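机器能干家务和车间杂活了吗?常见问题

本页由 Drelenby 拆解车间整理,回答来信里问得最多的几个问题。我们平时做旧电脑的拆解和零件回收,也在试用机械臂,所以下面以车间的活为主,家务部分只谈我们了解的。

现在的机器能独立拆一台旧电脑吗?

能做其中几步,整台还不行。把硬盘夹住、移到固定位置,这类动作已经可以交给机械臂。开侧板、拔线、处理锈住的螺丝,目前还是人来做。不同型号的机箱卡扣位置不一样,换一个型号,程序往往要重新调。

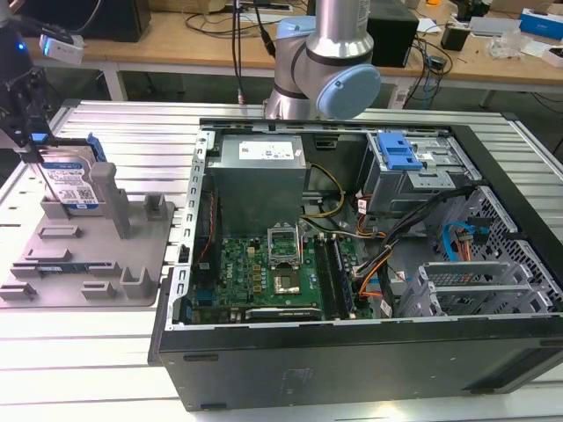
Hellovis 来信说,他们那边的看法更保守:拆一台电脑,熟手几分钟就完事,机械臂光是对准位置就要花掉差不多的时间,买设备的钱够请人干很久。他们还问,如果每换一种机箱都要重新示教,这到底算自动化,还是把人的活从拆机换成了调机器。

这个问题问得对。我们的回答是,目前两样都有。同一型号成批进来时,调一次可以用很久,划算。零散收来的杂牌机,一台一个样,用人更快。我们现在的做法是先按型号分拣,一批不足 80 台的不上机械臂。

为什么要给零件做专门的托座?

机械臂抓东西,最怕的是不知道东西在哪里、朝哪个方向。人随手把零件搁在桌上,下一次伸手还是能找到,机器要做到这一点,得靠视觉识别,光线一变就容易出错。所以我们宁可多花一点功夫做托座,让每种零件都有自己的位置。像左边那个灰色托座,硬盘竖着插在靠后的槽里,小块的绿色电路板平放在靠前的槽里,两样东西互不挡路。托座的图纸改过好几版,早期的槽太紧,放得进去,拔出来要晃半天。后来把槽口做成斜边,情况好了不少。 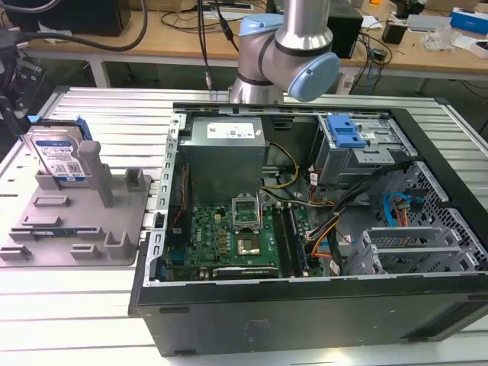 Numau 工位是我们最早试用机械臂的地方,设备摆放也最固定。工作台用的是铝型材台面,槽缝可以上螺栓,机箱和托座的位置一旦定好就不再动。这一点比很多人想的重要。台面上的机箱是侧放的,拆掉侧板,内部朝上,机械臂从上方下来,不用绕弯。如果机箱立着放,内存和扩展卡就得从侧面取,手腕关节要转很大的角度,还容易碰到电源那一侧的线。新工位照这个办法布置,一般半天能装好。

哪些零件最难处理?

线缆。硬盘、内存条是硬的,形状固定,抓住哪里就是哪里。线是软的,每台机器里走法都不同,拉一根会带动另一根。SATA 线的插头有的带卡扣,要先按再拔,力气小了拔不下来,力气大了会伤接口。我们目前的规定是,线缆一律由人先处理,再让机械臂进场。

处理器也麻烦。插座上的固定框要先抬起来,触点很细,碰歪了主板就只能当废料卖。我们对主板的回收价看得比较重,这一步暂时没有交给机器的打算。

机械臂的速度怎么样?

单看一个动作,比熟手慢。去年我们在 Numau 工位统计过,全年由机械臂取放的硬盘是 2,645 块,同期人工处理的要多得多。它的好处在于下午四点和上午九点一个速度,夜里也能接着干,前提是有人提前把料备好。

出错时怎么办?

机器停下,等人来看。我们没有设置自动重试。早先试过,夹偏了以后再夹一次,多半偏得更厉害。现在每个工位旁边都有急停按钮,操作员上岗前要先练习停机和复位。

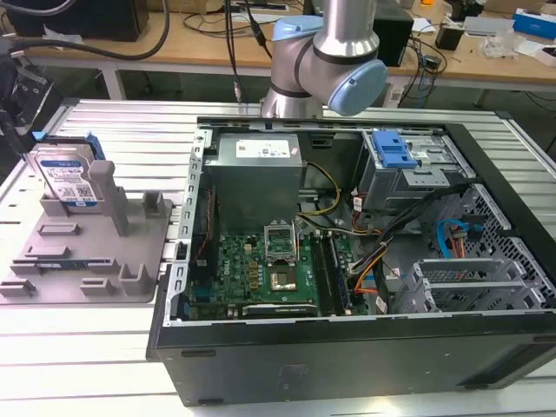
复位之后不能直接接着跑,要先确认零件还在槽里,夹爪上没有残留的东西,再从上一个完整步骤重新开始。这套流程写在工位的操作卡上,一共一页纸。漏做检查的后果通常是把下一个零件也夹坏。

家务活呢?能用同样的办法吗?

大部分不能。车间可以把东西摆成机器喜欢的样子,家里做不到。扫地和拖地已经有成熟的产品,因为地面平整,任务也单一。叠衣服、收拾餐桌、整理抽屉,演示视频很多,真正能天天用的还少。衣服和线缆的难处相似,都是软的,每次形状不同。

Abeysekara 公寓项目问过我们,能不能把车间的机械臂搬去公共洗衣房。我们没有接。那边有小孩和宠物走动,安全要求和车间完全不同,现有的设备达不到。

小作坊现在值得买吗?

看量,也看活的种类。按我们的经验,同一型号每年不到 1,000 台,调试的时间很难摊回来;超过 2,000 台,可以认真算一算。算的时候不要只看设备价,托座、夹爪、台面和培训都要花钱,夹爪的橡胶垫还是消耗品。

可以先参观再决定吗?

可以。每年五月和十月开放参观,需要提前写信预约,信里请注明主要处理的机型。参观时请穿包住脚趾的鞋,长发扎好,机械臂运行时站在黄线外面。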